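Lernulano Forum > Manipulation > Data collection
Thread: How much clutter do you leave on the counter when recording demos?

bsaether
We're starting a new round of kitchen demos in September and I'd like to settle the counter setup first. The task is pick up a small bowl and put it down on a cutting board, then the reverse. Single arm, parallel gripper, teleoperated. Last round we did 300 episodes on a nearly bare bench and the policy was fine on the bare bench. Put a cereal jar next to the board and it started going for the jar.

So this time I'm leaving the counter stocked. Question is whether to shuffle the background objects every episode, every few episodes, or leave them alone and only move the bowl. Shuffling every time adds a lot to the day and my operators are already slow on resets.

Birger

wan_olteanu
Shuffle in blocks. We do 4 layouts per session and move only the target inside a block. Resets stay quick and you still get some spread. Write the layout number into the episode metadata or you will regret it when you try to split train and validation.

Sebastian

lhodoroaga
Disagree with blocks if there are only 4. The model can learn the four layouts. We had this at Curthorpe. Validation looked great because validation came from the same four counters. On a fifth one it was about as good as your bare bench policy.

If you can't afford a full shuffle, move two or three objects each reset. Takes a few seconds. Doesn't have to be neat.

wan_olteanu
Four per session, not four in total. Over a couple of weeks that's plenty. I agree that splitting has to be by layout and not by episode, which is why I said to log it.

lhodoroaga
Fair enough, I read that as four in total.

sima_s
What does the counter look like now, Birger? "Stocked" could mean anything. Also which camera are you using as the main view? Half of these arguments go away once you look at what the camera sees.

bsaether
Fixed camera looking across the counter toward the back wall, plus the wrist camera. Current layout from the fixed one:
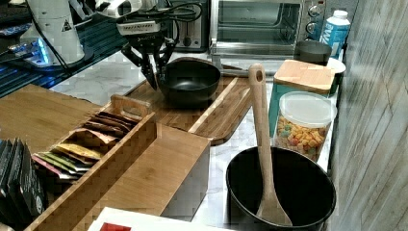
Layout 1, gripper over the board, small black bowl as target.

The tea box and the bamboo boxes stay at the front for now. Canisters, cereal and the big mixing bowl are on the right. The toaster and toaster oven are heavy enough that I'd like to leave them where they are.

sima_s
Thanks. A few things I'd change before recording anything.

Your target is a black bowl and your gripper fingers are black. When the fingers are down at the rim it'll be hard to tell them apart at training resolution. Either swap in bowls of other colours for part of the set or put a strip of coloured tape on the fingers. If you tape them, tape them for good, including at evaluation.

The big mixing bowl is black too. Good distractor, keep it, but it should turn up on both sides of the board. If it's always on the right the model only needs to learn "the bowl further left".

The front of the counter takes up a lot of the view with things that never get touched. I'd pull the tea organizer out for some of the layouts.

Sânziana

ecozma
Wouldn't tape the fingers. You end up with a dataset that only works with your tape. We had a set from Wasgate with orange fingertips and it was useless to us on a stock gripper. Vary the bowls and leave the hardware alone.

sima_s
Depends on whether he plans to share the data. If it's only for his own arm the tape costs him nothing.

bsaether
Planning to share it, so no tape. I have a white bowl and a green one I can rotate in.

ecozma
Good. Also watch the steel. The toaster and the oven door will pick up whatever is going on in the room, operator included. We hung a plain cloth behind the arm for one half of the collection and the difference in results was small, but it was there.

lhodoroaga
I'd leave the steel in. Real kitchens have it. If the operator shows up in reflections, move the operator.

ecozma
Moving the operator means worse sightlines and more failed grasps. We tried it. Operators hated it.

wan_olteanu
On failed grasps: keep them, label them, don't delete. A missed grasp followed by a clean retry is worth more to us than another perfect pick. Our rule is up to two retries, then stop the episode and mark it failed.

bsaether
OK, plan so far:

200 episodes to start, then train and check before going further
Three bowl colours, rotated
Move two or three objects at each reset, larger change between blocks
Layout number logged, split by layout
Mixing bowl on either side
No tape, no cloth
Retries kept and labelled

Toaster and oven stay put, I'm not lifting those all day. Liviu, do you have the reset checklist you used at Curthorpe? Mine is a page long and the operators skip half of it.

lhodoroaga
I'll dig it out. It's short. Home the arm, place target, move the clutter, say the layout number out loud, record. We added the saying out loud after someone logged a whole afternoon under the wrong layout.

sima_s
Change the lighting between blocks too, if you can do it from a switch. Cheapest variation you'll get.

bsaether
There are two switches by the door, so that's doable. Will post the eval numbers in this thread once the first batch is trained.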